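About Mudport

Home About The Inus kit Rentals Support Contact

Who we are

Mudport builds and supports two-arm robot workstations for labs, colleges and small engineering teams. Our main product is Inus, a tabletop kit with a left arm, a right arm, a camera on each wrist and the software to run them together. We also rent the kit by the month and do setup and training at the customer's site.

The company was started by Imad Sleiman, who had spent years maintaining packing machinery and wanted a pair of arms he could put on an ordinary table and fix with hand tools. The first version was sold to a college in Ninden. They still have it, and we still stock parts for it.

We work out of a single unit on Bouvier Street. Assembly is at the front, testing is at the back, and the office is upstairs. Customers are welcome to visit, but please call first so that a station is free.

What we make

An Inus kit ships in two crates. You get both arms, assembled and tested, with grippers and wrist cameras fitted. You also get the table clamps, power supplies, a spare set of gripper fingers, all cabling and a printed manual. The computer is not included. The manual lists what it needs to have, and we can supply one at cost if you would like everything on one invoice.

The cables run on the outside of the arms. Some customers ask us about this. Internal cabling looks neater, but a worn cable inside a joint means taking the joint apart. On ours you unclip the old cable and clip in the new one. Leave slack at each joint when you do it, and check the full range of motion before you run anything at speed.

The kit is meant for picking up, placing, sorting and handing over small objects. It is not meant for heavy loads, food handling or outdoor use. If you tell us what you want to pick up and we don't think Inus suits it, we will say so before you order.

How we test

Every kit is put together and run at our shop before it is packed. We use everyday things for this: cups, bowls, blocks, baskets, toys. They come in awkward shapes and finishes, and they are closer to what our customers work with than a set of machined test pieces would be. Each kit runs 370 picks on the test table. Any gripper that needs adjusting partway through starts the count over.

We hang a dark curtain behind the test table and keep the tabletop white. Extra cameras can be mounted over or behind the table if you need more views than the wrists give you. The software accepts them, and the manual has a section on where to put them.

Rentals and training

Rental is by the month, with setup included. Most setups take a day. Training is for up to four people and covers startup and shutdown, calibration, changing fingers, changing cables and basic programming. We would like at least one person from your team to have changed a cable on their own before we leave.

Kits come with an 18 month warranty on arms and cameras. Gripper fingers wear out with use and are not covered, but they are cheap and we keep them on the shelf.

Rental stations are booked through February. Purchase orders are not affected.
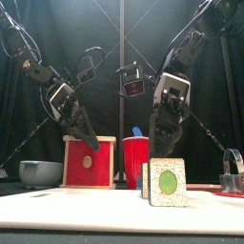
Inus left and right arms at a table of household objects and toys.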